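October, bench 2, starting 7:40

Took over the teardown cell from Leif Ragnarsson at shift change. His tally on the whiteboard was 284 desktops through since the Stinden pallets came in, out of 3827 on the contract. Target for the month is 1000. We won't make it at this rate, and I've told Thoroddsen so.

## How the work is split now

Before the cell, each of us took a machine from lid to bare board. Now the person does the lid, drives, power supply and memory, and the arm does the small repeat picks. My hands hurt less at the end of a shift. I also walk less, and I miss the walking a bit.

Pay grade is still open. Leif says he spends more time at the Prikier screen than with a screwdriver and wants that written into the job sheet. I agree with him. Clearing a fault is skilled work and at the moment it's logged as idle time.

## 9:15, processor position

Memory is out, four empty slots. Processor still seated in its socket with the metal retention frame around it, coin cell still in its holder. Brought the fingers up to the lower edge of the socket frame and stopped there to check the approach. The row of capacitors on the socket's left is the thing to watch if the linkage opens wide.

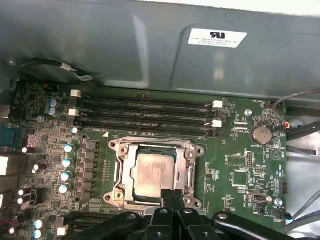
## Stops and changes

- Set approach speed to 70 percent in Stula for this board type. Leif had it at full.
- The rear fan cable wants to come off by hand first. Add to the prep card.
- Coin cell: person does it, before the chassis goes in the cell. Today's didn't get done. My miss, the prep card has no line for it.
- Two stops before break, both cleared from the screen without opening the guard.

Talked with Leif at handover about the two people moving over from sorting. He wants them on hand teardown for two weeks before they touch the cell. Thoroddsen wants them on the cell right away. I'm with Leif. If you haven't pulled a few dozen boards yourself, you can't tell a bad approach from a good one on the screen.

To do: new prep card, ask for a second stool at the screen, get "idle" split into fault and waiting in the log.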